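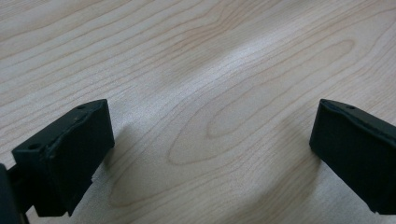 Kam-wah Kwok asked after the last report whether printed fingers were worth keeping, given how often the first set had to be re-tightened. The short reply is yes for this period, with a change to how we look after them.

Home | Projects | Reports | Leko | Contact

Leko gripper: setup and upkeep
Progress report to Oment, March 14, 2024
Prepared by Samira Akl

The gripper has logged 862 open-and-close cycles on the current pair of black fingers. The pair fitted in November was retired after 177 cycles when the screw holes on one finger wore oval and the tip started to drift. The replacements were printed with thicker walls around the holes. So far the holes have held their shape.

Upkeep is now done every 75 cycles. The operator opens the fingers all the way, checks the screws by hand, wipes the inner faces and looks for splitting along the print layers. Then the fingers are closed slowly to see that the faces meet flat. Any gap at the tips goes in the Pace log, along with the cycle count.

We lost 2 days to a zero-position fault. After a restart the gripper reported itself closed while still partly open. The cause was a connector that had worked loose behind the left finger mount. It has been reseated and tied down, and the fault has not come back — but we want another full month before closing the ticket.

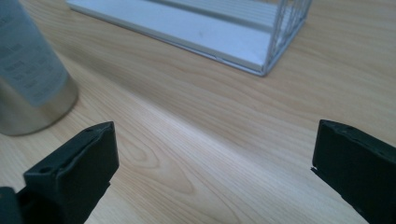 Figure 2. Gripper fingers open over the table, with tumbler and white tray.

The open-width setting was also redone. It had been copied over from the older Render unit and stopped the fingers short of their full travel. The new value is saved in the startup file and written on the card in the tool drawer.

Still to do: print a spare pair of fingers, order screws in the longer length, and write up the zero check so that someone other than me can run it. No change to the budget is requested. Kam-wah has the screw order.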